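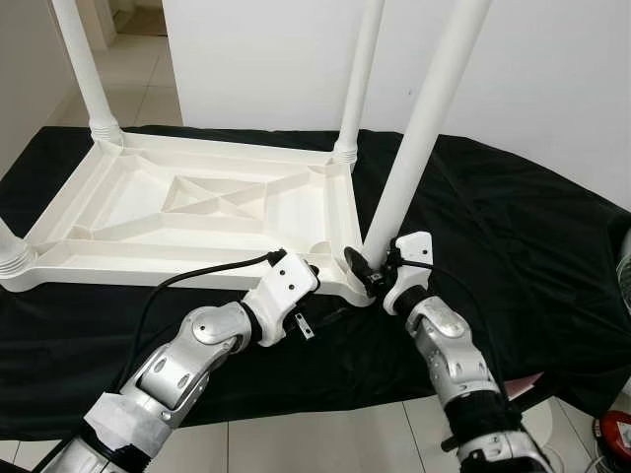

I have a soft spot for small plastic tables, the kind that live on a balcony for eight summers and then get handed to a cousin. This page is for the little white one from our place on Clikham Street, and I'm starting with the underside because I like it better than the top! Flip one over and you get all that molding, the ribs running out toward the corners and the crossed diamond shape in the middle, and it looks like somebody planned a tiny stadium. The off-white plastic stands out nicely against the black cloth, too.

Some notes on the table, in no special order.

The legs
They're plain white cylinders, and I've always been fond of them. Look down where they meet the tabletop and you'll see the ridged collars, with grooves like the threads on a jar lid. My advice for anybody cleaning a table like ours: get an old toothbrush in there. Pollen loves a groove (April is the worst for it, at least where we are).

The ribs
Dust, crumbs, one time a whole family of ladybugs. I use warm water and dish soap, then a dry rag wrapped around a butter knife for the corners. Don't go at it with a scouring pad. I did that on an older table and it stayed cloudy forever after.

The color
I call it white, but put it next to printer paper and it's closer to cream. I think it looks nicer this way. A friend suggested spray paint and I said absolutely not.

Where it's been
We bought it in 2000 at the Azar garden store out on Route 316, the one with the giant watering can by the door. It did breakfast duty, then plant duty, then held a fan for one very hot summer in the Cisinik apartment (third floor, no shade, never again). After that it was mostly for puzzles, and I finished a 377-piece lighthouse on it, which is an odd number for a puzzle and yes, I had all the pieces.

Next up on the gallery is the folding stool from Irkoneck, the green one with the wobbly foot. I still have to scrub it first. If you have a table like this one and know where to find rubber feet that fit, please send me a note!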